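Sitska Publishes First Findings From Its Fruit Unwrapping Trial

Two-armed stations take the foam nets off apples for grocery back rooms, and the company is frank about how far there is still to go

Sitska, which builds small workstations for grocery stores and packing rooms, has published the first findings from Jemine, its long-running look at whether machines are ready for the little chores that fill up a working day. The chore in this round is one that anybody who has ever stocked a produce aisle will know well: taking the soft foam net off an apple, putting the apple in one basket and the net somewhere else, and then doing the same thing again until the crate is done.

It sounds like a small thing, and for a person with two good hands it is. For a machine it is a surprisingly full day's schooling. The net stretches, the fruit rolls, and a grip that is firm enough to hold one can easily be too firm for the other. 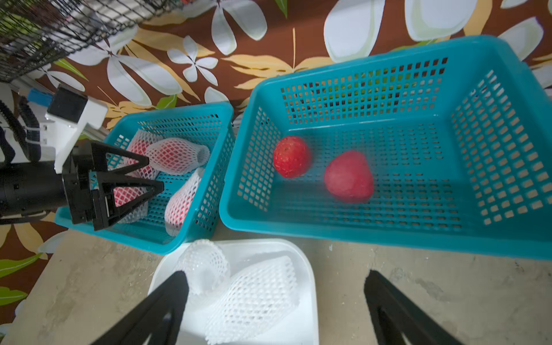 Wrapped fruit in the smaller basket, bare apples in the larger one, and empty nets in the tray.

"People come to visit us and expect to see something grand, and we show them an apple in a sock," said Ute Rieger, who leads the Jemine work at Sitska. "But I worked in a store for years before I came here, and I can tell you that this is the kind of job that eats up a morning. If we can't help with that, I don't think we have any business promising folks a machine that will tidy the whole kitchen."

The trial covered 4,000 pieces of fruit at a single station. The two arms share the work, and much of the team's effort has gone into the moment when both of them have hold of the same apple.

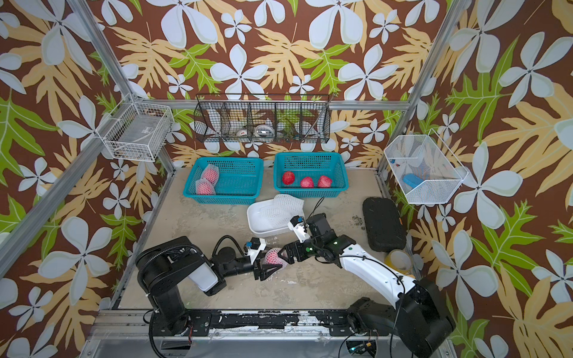 Can a machine do this as fast as a store clerk today?
A practiced clerk is still a good deal faster, and Sitska expects that to remain the case for a while yet.

Of the 4,000 pieces, 3,000 were unwrapped and set in the basket without any help from a person. In the rest, a staff member had to step in, most often to free a net that had bunched up or to bring back an apple that had wandered off across the floor of the station. Bruising was checked by hand at the end of each shift, and 31 apples were set aside.
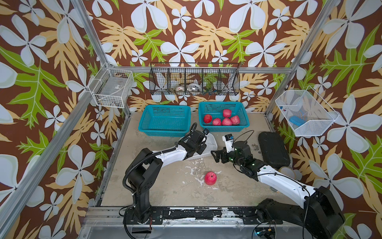 What Comes Next

Sitska will now take the station to Nepia, a family-run produce wholesaler, where it will work through 400 crates beginning in November. The crates will hold mixed sizes, and the nets will come from more than one supplier, so the team is fully expecting a few humbling mornings.

"We'd love to have it, and we'd also love for it to be good," said Benedikt Widmer, packing room manager at Nepia. "My crew has already asked if it can do pears."
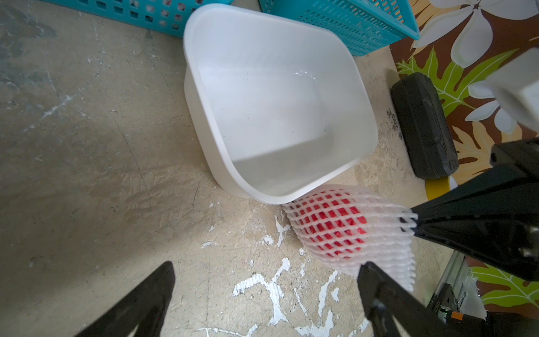 A netted fruit held by the frilled end of its sleeve, beside the white basin.

Pears are on the list, along with folding produce bags and wiping down trays. Home use is further away, and the company has set no date for it.

About Sitska
Sitska designs two-armed workstations for stores, kitchens and packing rooms. Its control software, Geleo, is used at all of its stations. Store owners and wholesalers who would like to visit the Jemine station are warmly invited to write to the Sitska press office.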